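Skript zur dritten Sitzung: Fruchtformen und was der Küchenname verschweigt

Liebe Kursteilnehmerinnen und Kursteilnehmer, wie letztes Mal versprochen, kommen wir heute endlich zu den Früchten, und ich gebe gern zu, dass ich mich darauf schon seit November freue. Wer die Mitschrift von Bijan Jalali zur Blütenkunde noch nicht hat, bekommt sie am Eingang, sie ist wirklich sehr ordentlich geworden.

Fangen wir mit dem Begriff selbst an. In der Botanik ist die Frucht, grob gesprochen, die Blüte im Zustand der Samenreife. Ob etwas süß schmeckt oder in den Salat kommt, spielt dabei keine Rolle. Die Tomate ist also eine Beere, die Gurke ebenfalls (eine Panzerbeere, um genau zu sein), und der Rhabarber bleibt ein Blattstiel, auch wenn er im Kompott landet.

Die Erdbeere ist nun der Fall, bei dem es jedes Jahr Protest gibt! Das rote Fleisch ist der verdickte Blütenboden, und die eigentlichen Früchte sind die kleinen Nüsschen auf der Oberfläche. Wir sprechen deshalb von einer Sammelnussfrucht. Elfriede Aebischer hat mir nach dem letzten Kurs geschrieben, sie könne seither keinen Erdbeerkuchen mehr essen, ohne an Nüsse zu denken — das nehme ich als Kompliment.

Die Sternfrucht oder Karambole, Averrhoa carambola, ist dagegen eine echte Beere. Sie geht aus einem Fruchtknoten mit meist fünf Fruchtblättern hervor, daher die Rippen und der Stern im Querschnitt. Und die Karotte gehört überhaupt nicht in diese Reihe: Wir essen die verdickte Pfahlwurzel, und die Früchte der Pflanze sitzen später, im zweiten Jahr, in der Dolde.

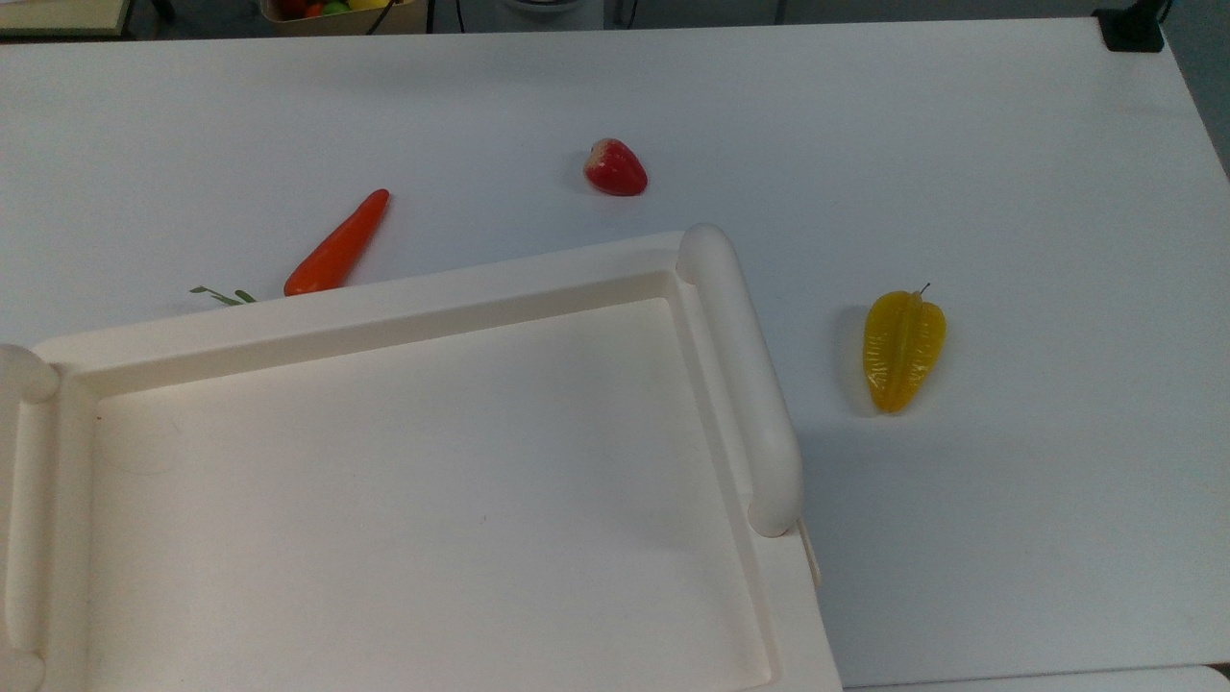
Sternfrucht, Erdbeere und Karotte als Nachbildungen:

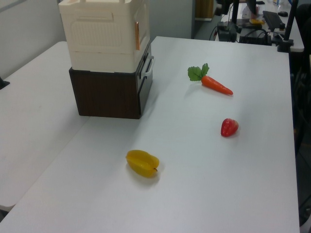 Bitte lesen Sie bis zum nächsten Mal im Reader die Seite 251 zu den Steinfrüchten und, wer mag, auch Seite 307 mit den Scheinfrüchten des Apfels. Überlegen Sie außerdem, wie Sie Himbeere und Brombeere einordnen würden, und notieren Sie ruhig auch Ihre Zweifel. Sheyla Carhuamaca bringt eine Physalis mit, die wir dann gemeinsam aufschneiden. Ein kleines Messer und eine Lupe wären schön, falls Sie so etwas zu Hause haben.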